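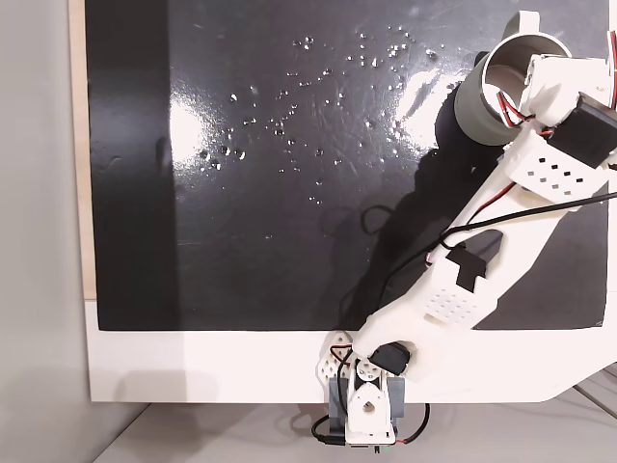 Thread on water and glossy black work surfaces. I have kept one going for a while and the notes have piled up. Mostly drops, drying, edges and cups.

Water on gloss black is easy to find and hard to judge. A drop catches the light and stands out from across the room. The thin film left by a bad wipe is invisible until you get your head down near the surface and look along it toward a window.

So check at a low angle. Looking straight down, you see your own reflection and the ceiling light and not much else.

Separate drops mean the surface is not wetting well. On a lot of glossy finishes that is normal. On a surface that used to sheet and now beads, suspect residue: wax, silicone polish, hand cream, cooking spray.

The reverse also happens. If water used to bead and now spreads out flat in one area, that area has detergent left on it or the finish has been scrubbed down. Rinse first, then decide.

Clear drops are the cheap case. Tap water here tested at 121 mg/L hardness as calcium carbonate, on a drop kit, in April. That is enough to leave a ring on black if the drop dries in place. On the white border of the same board I can't find the rings at all, even knowing where they were.

The ring forms at the edge of the drop. Evaporation is faster there, water moves outward to replace what was lost, and it takes the dissolved solids with it. Same mechanism as a coffee ring, minus the coffee.

Small drops dry first. If you are going to leave a spill for a bit, the fine spatter is the part that will mark. People go for the big puddle and leave the spatter, then wonder about the dots.

Order of work that has held up for me:
Lift off anything standing on the surface.
Blot the large drops with a folded dry cloth.
Pull the rest toward one edge with a squeegee.
Dry the edge.
Second dry cloth, one pass, straight lines.

Blot before you wipe. A cloth dragged into a drop pushes half of it ahead and smears the other half. You end up with the same volume of water over more area.

Squeegee: I use a Deltik with the narrow blade. Any straight rubber edge works while it is new. When it starts leaving a line in the same place each pass, the blade is nicked. Flip it, or replace it.

Cloth: flat-weave microfiber, washed without fabric softener. Softener goes straight onto the gloss and changes how water sits on it. I ruined a whole set that way and blamed the surface for weeks.

Paper towel is fine for volume. It is not fine for the last pass on black. Lint, plus fine scratches over time, which show as a gray haze under a single bright light.

Rings that have already dried: white vinegar and water, equal parts, on the cloth. Leave it on the ring for 30 seconds, wipe with plain water, dry. Repeat once if needed. Do not do this on natural stone. Do not do this on anything you can't identify.

Grease: a little dish soap in warm water, then two rinses. The second rinse is the one people skip, and it's where the streaks come from.

For fingerprints after the grease is gone, 70 percent isopropyl on a barely damp cloth. Try a corner first. Some glossy plastics and some lacquers craze or go dull with alcohol, and there's no getting that back.

Edges. This is the part that costs money.

The black top sits on a white base board that is bigger than it is, so there is a white margin along the bottom. Good for looks, good for seeing where the work area stops. It also gives you a long joint where two things meet, and water finds joints.

A drop sitting in the middle of the black area does nothing except mark. A drop sitting in the joint can get drawn under by capillary action, and you won't see it again. Dry the joint first if you only have time for one thing.

Irena Zalewska asked last time whether she should seal the joint on hers. Depends on whether the top ever needs to come off. If yes, leave it dry-fitted and be strict about wiping. If no, a thin bead of clear neutral-cure silicone, tooled flat, and mask the gloss on both sides before you start. Silicone smeared on black gloss takes an afternoon to remove.

Outer edges of the base board matter more than the face. Most boards take up water at the cut edge. Run a fingernail along it every so often. If it catches on a raised line or feels furry, water has been getting in.

Corners: an angled corner is better than a square one. It doesn't snag a sleeve or a cloth, and a square point is the first place a coating chips. When I cut one I take the corner off, sand it, and seal the fresh cut with two coats before it goes anywhere near a tap.

Clamps: put a pad under anything clamped to the board edge. A hard jaw on a painted edge bruises it, the coating cracks in a line you can't see, and that is your water entry point. Check under the clamp when you dry the edge.

Cables hanging near the edge: give them some slack below the board. Water that reaches a cable follows it down to the lowest point and drips off there. You want the low point to be mid-air, away from any plug. Standard drip loop.

And unplug before wiping near anything with a cord. I would rather say it once here than answer it in replies.

Cups.

A metal cup is what I'd pick for moving water around over a hard surface. It won't shatter, and a dent doesn't stop it from working. The drawback is that a metal base picks up grit and then scratches gloss. Wipe the base before setting it down, or keep a coaster at the side.

Look at the rim. A thin clean lip cuts the stream off when you bring the cup back up. A thick rolled lip lets the last of the pour cling and run down the outside. Most of the scattered drops on my top come from that last bit of the pour, very little from the pour itself.

You can test it in the sink. Fill, pour at a normal speed, stop. Touch the outside wall below the lip. If it's wet, that cup dribbles. Pouring faster and stopping sharply helps. Pouring slowly makes it worse, which people don't believe until they try it.

Fill level: 3 fingers below the rim for anything you are going to tilt. I know that isn't a unit.

Condensation is the other source. Cold water in a single-wall metal cup on a humid day will sweat down the outside and leave a ring at the base. It's nearly pure water, so it leaves very little mineral. If you get a hard white ring from it, the surface was dirty already.

Bright interiors are useful. With light coming in, a shiny inner rim shows you residue and scale straight away. Dark-lined cups hide both. Same argument as black work surfaces, really: pick the finish that shows you the problem, then put up with seeing it.

Which brings up the question I get most, this time from Baltazar Bautista: why use black at all if it shows everything?

Because for water it does. Clear drops on a white surface are close to invisible. You put your elbow in them, or a sheet of paper. On gloss black every drop has a highlight on it and you can wipe until there are none left.

Matte black is a worse choice than either in my experience. It shows dried rings nearly as well as gloss, and it's harder to get them out of the texture.

Gervásio Xavier disagrees and has a matte top he likes. His water is softer than mine. We have not resolved it.

Things I tried and dropped:
Car wax. Beads nicely, then every bead leaves its own ring.
Rain repellent spray. Same, plus a rainbow film.
Truretti surface polish. Good shine, attracts dust, wears off in patches.
Leaving it to air dry. See above.

Distilled water for the final rinse does work. I only bother with it before a photo or when someone is coming to look at the top. For daily use, drying properly gets the same result.

Reply to Ye-ji Ham, who asked about glass tops: same routine, and you can be less careful with alcohol. Be more careful with metal cups. A hard knock at the edge of a glass sheet is a different problem from a drop.

Reply to Refugio Ochoa: yes, a hair dryer on cool for the joint is fine. Not hot. Heat lifts adhesive on edge banding and can bow a thin sheet.

Someone also asked how often. Every time there's water on it, before it dries. Soap wash when it starts to drag under the cloth. Edge check when I remember, so less often than I should.

Next thread is edge sealers. I have offcuts sitting in a tray of water and will post the swelling measurements when they're done.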